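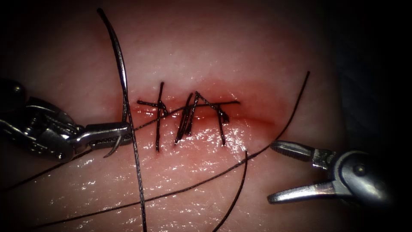 Sunday, late. What a day on the practice rig! The right wrist has been drifting all week, and this afternoon it finally faulted properly, with the log running, so now I've got something to chase. I'd worked along the cut to four stitches and had the curved needle in the left driver when the right jaws stopped answering me. Open, wide open, and no amount of squeezing on the handle would bring them in. Then the console threw fault 172 and locked both arms, exactly as it should (I could have cheered).

Huiling Lu hit the stop anyway, good on her, and we left everything where it was while Huw read out the numbers. Grip command at 100, grip reading stuck at 40. My money's on a stretched cable. Huw reckons it's the encoder and has bet me a coffee, the fool.

What I love is how quiet it was. No lurch, no yank on the thread. Last November the old Bozsik arm would've taken a good chunk out of the pad.

Must remember: ring Drornell for a spare wrist, and ask Fengying Cai if we can pull the cover ourselves. Second and third stitches too close together, that's all me. Can't wait to get back in there!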